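Print the Washed Size

The dimensions on a bed sheet package describe an object the buyer will own for one night. After the first wash the sheet is smaller, and it gets smaller again over the next few. The package does not say by how much. I think it should, and I think the washed figure should be the one in large type.

Take a queen flat sheet sold as 259 centimeters long. At five percent shrinkage, a figure most people in the trade would consider tolerable for cotton, it loses almost 13 centimeters. A tall mattress with a topper uses up that much tuck at the foot. The sheet left the factory at the stated size, so the label is accurate in the sense that matters to the seller, and the customer has a sheet that pulls out at night.

Fitted sheets are worse, as the error has nowhere to go. A flat sheet that is short can be shifted toward the head. A fitted sheet that is short either lifts at the corners or puts the elastic under constant tension, and elastic held at full stretch ages faster.
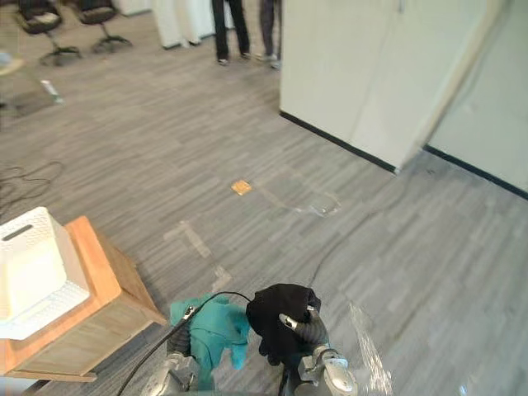
The usual reply from manufacturers is that shrinkage depends on the household. Water temperature, dryer setting, load size and detergent all have some effect. This is correct and does not help their case. Every care label already assumes a household: it says warm wash, tumble dry low, and the warranty is written around those instructions. A size measured after five cycles under the same instructions would be no more speculative than the instructions themselves.

I checked the packaging of the sheets I own. Drallier gives a finished size and a line reading "allow for normal shrinkage," with no number. Keltside gives the finished size only. Eskildsen prints a pocket depth for its fitted sheets but does not say whether the depth was taken along the seam or from the corner of a mounted sheet, and the two methods give different results. The one exception was a set from Fosow, which carried a small table on the back of the insert with before and after figures for length and width. The insert is the piece most buyers throw out, and the table was printed in type I needed a lamp to read.

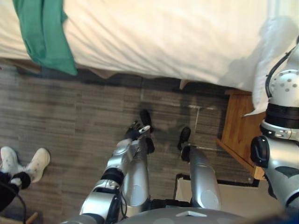

Would a washed size make sheets more expensive? The added cost is a laundering test that most mills already run for their own quality control, plus a change to the artwork on the package, and neither is large when spread over a production run.

There is a stronger objection, which concerns direction. Woven cotton commonly shrinks more along the warp than across it, so a single percentage conceals the part the buyer needs. A sheet that is stable in width and short in length can be described by an average that makes it sound acceptable. For that reason I would not accept a percentage as a substitute for dimensions. Two numbers, length and width, both after washing, are enough for a flat sheet. A fitted sheet needs a third for the pocket.

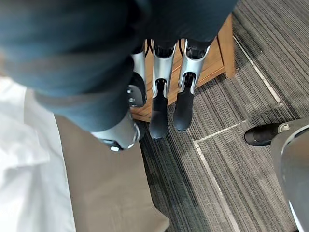
A reader wrote to say that all of this is solved by buying oversize, and that anyone who has ruined one set of sheets learns to go up a size and stop worrying. The practice is common and I have done it. It works poorly for fitted sheets, where the excess gathers under the sleeper, and it moves the cost of an incomplete label to the customer, who pays for fabric to insure against a number the mill has on file. It also fails when the next size up is wider by a great deal and longer by nothing, as is the case between full and queen in some product lines and between queen and king in many.
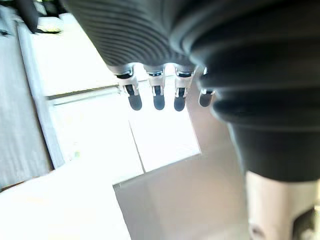
Any label standard would also have to fix the state in which the cloth is measured. Flat goods are simple enough: lay them out, remove the wrinkles by hand, apply no tension. Gathered and pleated goods are harder. A dark gray sleeve in rounded folds, like the one at the right of the last picture, could be given a length as it hangs or a length along the surface of the folds, and the second would be the larger. Bed skirts and ruffled shams have the same ambiguity, and their packages seldom say which length was used. My preference is to state the relaxed length, after washing, and leave the length of cloth consumed to the pattern makers.

None of this requires a new test. It requires agreement on the number of cycles, the temperature and the drying method, followed by one line of print. Mills can keep the finished size on the package if they want it for inventory. I would put it second, in smaller type, marked "before washing."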